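Cultbridge Garment Handling — data collection meeting
Monday, February 22, 2021
Chair and notes: Cadi Lewis
Also present: collection team, training team, one person from Ham on the phone for items 1 to 3

1. Last meeting
Notes accepted with one change. The line saying the folding set was "nearly complete" is struck. The training team never agreed to that wording and neither did the chair.

2. Count so far
Collection reports 800 folding runs recorded for Skindine. The target in the plan is still 4000. Training asked how many of the 800 are usable. Collection said most of them. Training asked for a number and there isn't one yet, as the review sheet has not been filled in since the operators changed over.
The chair does not want the 800 quoted to Ham again until it has been checked. Ham noted that it had already gone into their slides.

3. What counts as a good run
Long discussion. The current rule is that a run is good if the shirt ends up folded. Training thinks this is too loose. A run where the operator drops a corner, fishes for it and gets it back is marked good today, and the model learns the fishing along with the fold. Collection's view is that recoveries are useful and that throwing them out leaves a model that has never seen a mistake. Both sides have said this before. Ham asked whether anyone had trained on the two kinds separately. No.
Agreed to tag recoveries and keep them for now. The chair is doubtful the tags will be applied the same way by two different people and wants 20 runs tagged twice to find out.

4. Two-handed grasp on the hem
The group looked at the step where both hands take the bottom corners before the next fold.

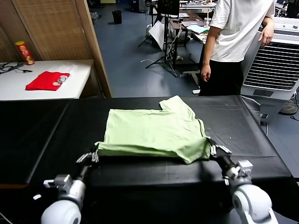
Page last changed: February 2021, by C. Lewis

Training's worry is the bunching. With a hand pinching each lower corner, the hem turns into a thick band, and it is hard to say from the head view how many layers either hand has hold of. Collection said operators can tell. Training answered that the model gets the picture and the joint readings and does not get the operator's opinion.
Creases in the black table cover also came up. They catch the overhead light, and training would like to know whether the model is picking up on them. Collection thinks this is far-fetched. Possibly so, but it is a cheap thing to test: pull the cover tight, do a short batch, compare.

5. Variety
Still thin. Prondness was meant to supply a mixed box of clothing and has moved the date to April. Until then we have T-shirts. The plan says "household laundry" and the chair asked that we stop using that phrase in reports until something with buttons has been folded.
There was a suggestion to move things in the background between sessions. No objection, no great hope either — a shifted cooler is a poor stand-in for a second room.

6. Actions
Collection: fill in the review sheet, starting with the oldest runs.
Collection: tag 20 runs, two people, no conferring.
Training: write down the recovery rule in words an operator can use.
Cadi: tell Ham the checked count when there is one. Ask Prondness for a firm date.
Cover test: no owner yet.

Next meeting to be set once the review sheet is done.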